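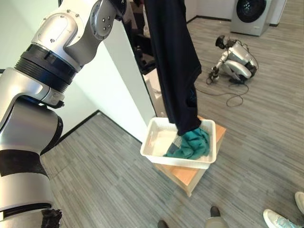 Gemitz Home Help
Forum > Laundry > Sorting and folding

Dark clothes keep coming out of the basket creased. Where am I going wrong?

Posted by Madum
Viewed 1053 times

I do the laundry for a household of four and I've never been happy with how the dark stuff comes out. The wash itself is fine. The trouble is between the washer and the closet. I take everything out, put it in a plastic basket, and then hang or fold it one piece at a time. By the time I get to the navy and black things at the bottom they have sharp creases set into them, usually across the front where everybody can see.

My setup, in case it matters. The washer is a front loader against the back wall. There isn't a table in there and no room for one, so I set the basket on a low wooden stool and lift things out from that. The basket is white plastic with low sides and slots for handles. The floor is carpet tile, gray with a stripe in it, and it holds on to lint, so I don't want clean clothes touching it if I can help it.

What I've tried so far:

Less detergent. No change to the creases, though the towels feel better.

Taking things out as soon as the washer stops. This helps when I manage it, but I work until 6 most evenings and the load has often been sitting for an hour or more.

Ironing everything. I did this for most of July and I'm not doing it again.

I also have trouble with colors that don't quite match up. I have a couple of teal things that I never know where to put. They go in with the navy because I don't have enough of them for a load of their own. So far the teal hasn't picked up anything from the navy that I can see, but I'd like to know if that's luck.

So two things. Is there a better order for unloading and folding, and is it all right to keep washing teal with navy? I don't own a dryer and I'm not planning on getting one. Everything goes on a rack or on hangers.

Osagie
Member, 727 posts

I had the same complaint for years and it came down to the basket more than the washer. Some of this you may already do.

Shake each piece when it comes out of the drum, before it goes in the basket. Hold a shirt by the hem, upside down, and give it two hard snaps. Hold pants by the waistband. Then lay the piece in the basket in a long loose fold, the full length of the basket if it fits. If you drop wet clothes in a ball and put five pounds of wet towel on top, you've made a press, and the creases you're seeing are what a press makes.

Order in the basket matters too. Heavy things first, so towels, jeans and sweatshirts on the bottom. Shirts and anything thin on top. The thin things come out first and go straight on hangers. A towel doesn't care if it waits ten minutes in a heap.

A low-sided basket is fine for this, better than the tall kind, as long as you don't fill it past the handle slots. If a load comes up higher than that, make two trips. I know you said you don't have much space, but a second basket that nests in the first takes up no extra room when it's empty.

Your stool is a good idea and I'd keep it. Check that the basket sits flat and doesn't hang over more on one side. When you lift a wet pair of jeans off one end, a basket that's half off its stool will go over, and then you're picking lint off everything. If the seat is a smooth finish, put a piece of rubber shelf liner on it. Mine is cut from a roll I bought for the kitchen drawers and it has stayed put for as long as I've had it.

The other thing about the stool is height. When you pull a long piece up out of a basket on the floor, the bottom half drags across everything else and bunches it. From a stool you can lift it straight up until the lower end clears. Go slowly for the last foot or so. Long sleeves are the worst, they hook around whatever is next to them and bring it along. If something comes up with it, put the whole thing down and separate them in the basket instead of shaking it loose in the air.

For dark shirts, button the top button and one in the middle, put it on the hanger wet, and run your hand down the front placket and the collar. Pull gently on each side seam from the armpit down. Cuffs get a pull too. It takes maybe half a minute a shirt, and I haven't ironed a work shirt in a long time except for a wedding.

For dark pants, hang them from the hems with clip hangers, waistband down. The waistband is the heaviest part when it's wet and it pulls the legs straight while they dry. Match the inseams first or you'll get a crease down the wrong side of the leg, and that one is hard to get out.

Turn the navy and black things inside out before you wash them. That's for the color and the lint, not the creasing, but you may as well.

If the load has sat for more than an hour, run a rinse and a slow spin and take it out right away. It uses some water. I don't do it for towels and underwear. I do it for shirts.

On the spin speed, find out what yours is set to. Mine came set to the fastest one for every program. I take it down two steps for anything I plan to hang. Things drip a little more and dry a little slower, and you'll want a tray or an old towel under the rack with that carpet. It made more of a difference than all the rest of what I've written here, so if you only try one thing, try that.

On the teal I'll leave it to someone else. I wash everything together on cold and have ruined exactly one thing, which was white and should not have been in there.

Dritano
Member

just use fabric softener and fold it on the bed. navy and teal are both dark so same load. never had a problem

Panagiotis Milošević
Moderator

I can take the color part. I ran a wash-and-fold counter from 1987 until I retired, and mixed darks were most of what came across it.

Teal and navy can go together in cold water once both have been washed a few times on their own or with things you don't care about. The risk is a new navy garment. New dark cotton lets go of loose dye in the first several washes, and a mid-tone like teal will take it. You won't see a stain. What you'll see, over a couple of months, is a teal that has gone grayish, and you may put it down to wear. Pale teal shows it sooner than deep teal.

To test a navy piece, wet a corner of the inside hem, press it in a white paper towel, and hold it there for a minute. If the towel stays clean, it can go in with the teal. If it comes up blue, wash it with black and other navy things and test it again after the next wash. Denim I would keep apart from teal for good.

More to your situation, don't leave them lying wet against each other. A lot of dye transfer happens after the wash, in the basket or in the drum, where a wet dark thing sits folded against a wet lighter one. In the machine there's water to carry the dye away. In a heap there isn't. So if your loads sit for an hour before you get home, that hour is a bigger worry for the teal than the wash was. Use the delay start if your washer has one and set it to finish when you walk in. That would take care of a good part of your creasing too.

When you unload, take the teal out first and get it on the rack before you start on the navy. If it has to wait in the basket, put a light dry towel between them — any old one will do.

I agree with Osagie on nearly everything, the slower spin above all. I'd change one thing. Don't hang knits wet from hangers. A knit sweater or a heavy polo will grow at the shoulders. Fold those over the rack at the chest, with the arms hanging down on the same side as the body, and turn them once when they're half dry.

Dritano, softener does cut down on creases a little, but it builds up on towels and they stop taking up water, and a lot of people can't have it on their skin. I'd leave it out of any load with towels in it. Folding on the bed is fine once things are dry.

For folding, go by size. Do the large pieces while you have the whole surface free, then shirts, then small things. Fold dark shirts with the front facing in and they pick up less lint on the shelf. Stack them up to eight high and no more, or the bottom ones will crease all over again.

Madum

Thank you. I had the spin on the highest setting and didn't know it. I turned it down last night and did one load of darks, shirts on top the way Osagie said, and hung them all from the basket without sitting any of it on the floor. The shirts are fine. One pair of pants has a crease at the knee, which I think is from me clipping it crooked.

I did the paper towel test on three navy things. Two were clean and one came up quite blue, so that one is going in with the black from now on. The washer does have a delay start. I have to find the manual to see how it's set.

Does the shelf liner leave marks on a wooden seat if it gets damp under there?

Osagie

Mine hasn't, but I take it up and dry both sides if I've dripped on it. Don't leave it down wet overnight. If the seat has a wax finish I'd use a folded dish towel instead.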